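Course notes, unit 3: Surfaces, wear and how we read them
Introduction to Material Culture, Henthorpe evening program
Updated 2021-02-10

In the last unit we spoke about shape and what it tells us of the use of an object. Now we go to the surface. Please read these notes before the session, and bring one small object from your home that is older than you are. It does not need to be valuable. A spoon is fine.

1. Why surface matters

When a museum receives an object without papers, the first questions are usually what it is made of and how old it is. Very often the shape cannot answer the second question. A plain bowl was made in nearly the same form for centuries. The surface can help, since it collects marks through the whole life of the object: from the maker, from the users, from storage, and also from people who tried to clean it.

In this course we use four words for these marks. A tool mark comes from the making. A wear mark comes from ordinary use. Damage comes from one event, for example a fall. Patina is a slow change of the surface by air, moisture, skin and time. In older books patina means only the green or brown layer on bronze, but today the word is used also for wood, leather and stone. Please be careful when you read texts from different periods.

2. Wear has a direction

The most useful habit you can learn is to ask in which direction the marks go. A knife which was sharpened by a right-handed person looks different from a knife sharpened by a left-handed person. A drawer wears on the bottom edges of its sides. A stair wears in the middle and near the front. If the marks are where we do not expect them, maybe the object had a second life. The Mikesura chest, which we will study in unit 5, has deep cuts on its lid and almost none on the corners. The lid served for a long time as a cutting board. 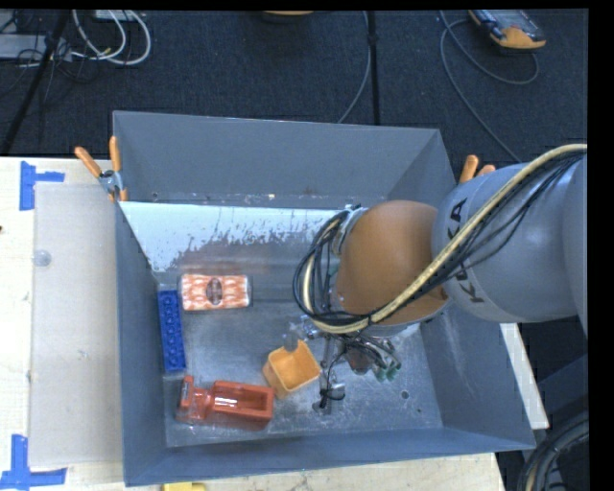 Bare metal is a difficult surface for beginners. Light comes back from it in a confusing way, and a reflection is easily taken for a stain. Move your lamp, and see if the spot moves also. If it moves, it is light. If it stays, it belongs to the metal. On the floor of the gray bin you can practice the first step of this: there are scratches, and there are cloudy pale areas which are reflections. Write the two in separate columns of your sheet. With silver and tin the same method works well, but you need a softer lamp.

3. Cleaning as a problem

Many objects were cleaned too much. In the nineteenth century it was normal to polish bronze until it was bright, and the information in the patina was lost. We cannot bring it back. The rule in our workshop is that you do not clean anything during the first 2 sessions. You look, you draw, you write. Dust is also information, and sometimes it contains fibers or old wax.

The Dauda collection has 1269 catalog cards, and many of them say only "cleaned," with no word about the method. When you write your own card, give the method, the material you used and the part of the object you touched.

4. Vocabulary to know for the test

Abrasion: loss of material by rubbing.
Pitting: small holes caused by corrosion.
Burnish: a shine made by pressure, by a tool or by many hands.
Accretion: material added on top of the surface, such as soot or lime.

Pitting and accretion are often confused in photographs. Under low light from the side, a pit has its shadow on the side near the lamp, and an accretion has it on the far side.

5. Homework

Choose one side of your object and draw it in pencil, roughly 20 minutes. Do not draw the decoration. Draw only the marks, and write beside each one which of the four words fits. Where you are not sure, put a question mark. I prefer an honest question mark to a wrong word.

Reading: the Damska handbook, chapter 3. The section on lacquer can be left for later. Students who missed the December session should also read the chapter before it.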